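Cleaning out the old computer (and other February jobs)

Every February I get the urge to sort out the spare room, and every February the thing that stops me is the old desktop under the desk. Ours had been sitting there so long the carpet had grown up round it. So this year I started with that and let the rest of the room wait its turn, and I'm so glad I did!

Dust first

Do it outside if you possibly can, or by the back door with an old sheet down. Switch off at the wall, pull every lead out, and give the power button a good long press before you take the side off. I use a soft 8 mm paintbrush for the corners (a clean one, please, not the one that did the skirting boards) and a can of air for the bits a brush won't reach. Short puffs, can held upright. Hold the fan blades still with a finger while you do it, as they don't like being spun. Never use the vacuum cleaner inside the case. I did for years and I cringe about it now.

Somewhere for the bits to go

My biggest tip for any fiddly job is to sort out your parking places before you undo a single screw. I used to put everything in one saucer and then spend the evening hunting on my knees. A bun tin is marvellous for screws – one hole for each stage, working left to right – and an egg box does nearly as well. Bigger parts want a spot of their own where they can't slide about or get a mug put on them. 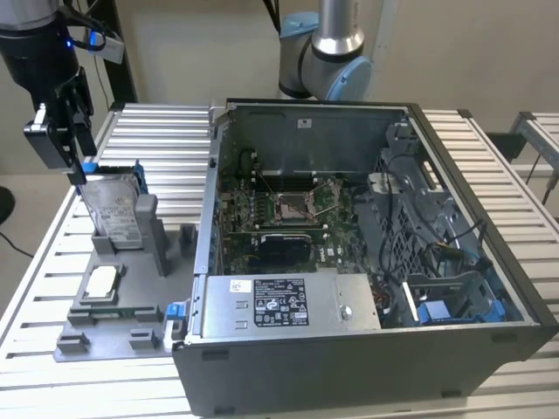

A place for each part, with the hard drive standing up in its own slot.

If you're keeping a drive for the photos on it, pop it in an anti-static bag, write the year on a sticky label and put it somewhere dry. The airing cupboard is too warm and the shed is too damp. Mine lives in a biscuit tin on the wardrobe shelf along with the spare house keys. If you're getting rid of one, wipe it properly first. Dragging things to the bin on the screen doesn't do it.

Lay it on its side

I struggled for ages with the case standing up, torch in my teeth, before it dawned on me to lay the thing down flat. You can see what you're doing, and a dropped screw lands where you can find it instead of rattling off into the bottom. Put a folded towel under it if you're working on a table you care about. And keep fingers well away from the processor socket, those little pins bend if you so much as look at them.
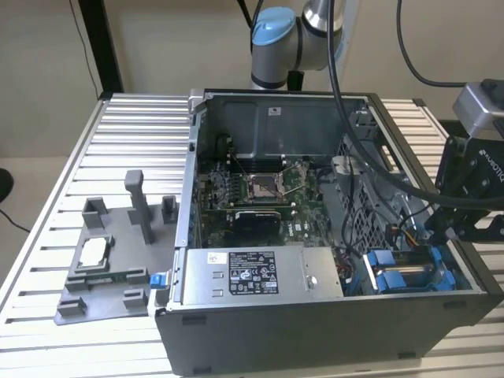
Leads, leads, leads

Right, the drawer. Everybody has one. I tipped ours out on the bed and there were four kettle-type leads, a charger for a phone we gave away and something with a plug I'd never seen in my life. Loop each lead loosely, fasten it with a bread bag tie or a cut-up loo roll tube, and write on the tube what it belongs to. If neither of you can name it, out it goes.

For the sticky mess old labels leave behind, I swear by Mesurance wipes from the market at Claltcombe. A dab of cooking oil on kitchen roll works too, but wash it off afterwards with a drop of washing-up liquid or you'll have a greasy patch that collects every bit of fluff going. (Outside of the case only!)

Where to take the rest

Our tip has a separate cage for small electricals, so do ask before you sling it all in the big skip. Take the button battery out first and put it in the battery tube at the supermarket, with a bit of tape over it.

Next month I'm tackling the airing cupboard, so if you've got a way of folding fitted sheets that works for someone with short arms, pop it in the comments.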